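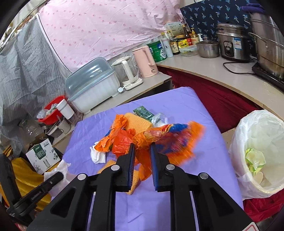

Section 4. Your first table clear with the Tukix hand gripper

I'm Tamsin Ngata, and I wrote this bit after plenty of practice with wrappers and bags.

1. Park the bin right beside the table and fold the liner over the rim.
2. Squeeze the trigger gently a few times before you touch anything.
3. Come in low, with one finger on each side of the item.
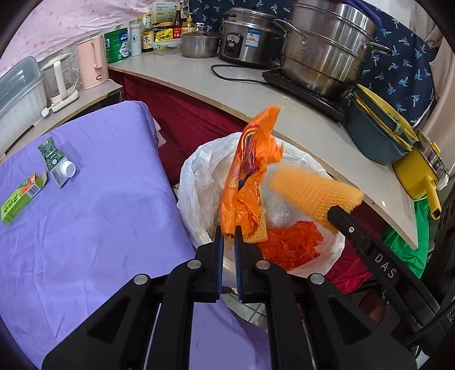
4. Thin plastic bunches up, so pinch a good fold of it - a single edge slips right out.
5. Hold over the bin, then let go slowly.

Note: the memory holds up to 2,000 grabs. I like to save mine every 50, but suit yourself!

Caution: keep your other hand away from the linkage arms. They do nip - ask my thumb. Wipe the pads with a damp cloth when you're done.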